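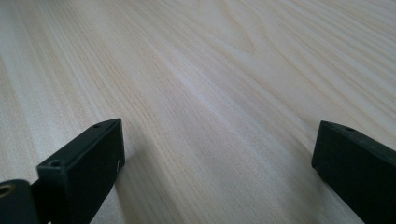 How often should I oil a pale softwood table top?

Twice a year is plenty for most kitchens. I do mine in January and again in April, then leave it alone until the next winter. If yours sits by a sunny window or gets wiped down after every meal, give it an extra thin coat when it starts to feel rough under your palm.

Will oil turn it yellow?

A bit, yes. Any pale wood goes warmer with age, and plain oil speeds that up. I use a white-tinted one from Trodedach, which keeps things creamy for a good few years. Try it underneath first — my first go came out chalky and I was very glad it was on the bottom!

How long before I can use the table again?

I wait 24 hours before putting anything on it and 5 days before hot mugs or a wet cloth. Wipe off whatever hasn't soaked in after 30 minutes or it'll go tacky, and then you'll be sanding (ask me how I know).

Can I sand out a dent?

You can, but steam it first. Lay a damp cotton cloth over the dent and touch it with a warm iron for a few seconds, let it dry, have a look, do it again. Small dents often lift so far you can't find them. Scratches that cut across the grain are harder, and those I do sand, always going along the lines.

What about those arched loops in the grain?

Leave them be, they're my favourite bit. They show up where the board has been cut across the curve of the growth rings. Go gently there with the sandpaper, as the pale wood wears away faster than the darker lines and you can end up with ridges.

Is a satin finish better than matt?

Depends on your light. Satin wipes clean more easily but you do get a shine across it when the sun's low. Kerttu Eskola wrote in to say she went matt for that very reason and now sees every greasy fingerprint, so pick your nuisance.

Do you sell the oil?

No, sorry — I just use it. Any decent paint shop should have something similar.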